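3.2 Why I ended up caring about the colour of the tables

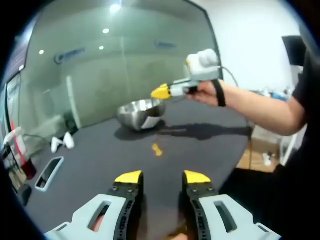
Figure 4. Dark grey tabletop, with a bare forearm and black short sleeve coming in from the right.

When I planned this study I wanted to know why people pick one shared table over another in a public reading room, and I thought the answer would be windows. I'd spent a good deal of my own student life fighting over window seats, so I suppose I brought that with me. Then I sat in the library at Flemetholm for a few mornings in March and watched readers walk straight past two lovely bright tables to get to the darker ones by the newspapers. Some of them even moved a chair over to do it!

The obvious worry is that the newspapers were doing the work. Zachary Ross said so the first time I showed him my notes, and he was right to. So at Solheim, where the reading room is bigger and the newspapers live downstairs, I asked the staff whether I could swap the tables about. They let me do it twice, before opening, and the second swap put the pale tables where the dark ones had been and the other way round. The chairs stayed where they were. I left the lamps alone too, apart from one that buzzed.

I talked to 21 readers over the two visits, mostly in short chats as they packed up. I didn't ask about colour until the end, as I didn't want to put the idea in their heads, and most hadn't given it a thought. What they did talk about was glare. One woman, who comes in to do her family history, told me the pale tables made her eyes "go swimmy" after an hour with photocopies. A man revising for an accountancy exam said he liked the pale ones for writing but hated them for his laptop, and he'd got into the habit of spreading his coat under it. I hadn't noticed the coats until then. Once I had, I saw them everywhere.

Light levels come into this as well. I took readings at each seat with a cheap meter, and the lowest seat that anybody stayed at for a full morning was at 300 lux. Below that people drifted off, whatever the table was like. Above it, the dark tables filled first at Solheim in both layouts, though the gap was smaller after the swap, when the dark tables were nearer the door and there was a draught. I can't pull the draught and the colour apart with what I've got, and I'd ask readers to bear that in mind when they get to the table of results in section 4.

Dark tables have their own troubles, I should say. They show crumbs and finger marks, and the cleaner at Flemetholm has strong feelings on the matter. Two people told me they'd lost a black pen on one. An older reader said that a dark table "feels like a bank", and he always took the pale one by the radiator, swap or no swap. I kept him in the notes and in the count. Five readers in all said they had a regular seat and would sit there if it were painted purple, so for them colour plainly doesn't matter much.

We did think about adding a third finish, a mid-grey sheet that Granex sells for worktops, and Prata offered to lend us a pair of trestles to lay it on. In the end the trestles were too high for the chairs and we dropped the idea. I'd still like to try it, with proper legs, in a room where the daylight comes from one side only.

The next part deals with noise, where I had much better luck with the layout and much worse luck with the school holidays.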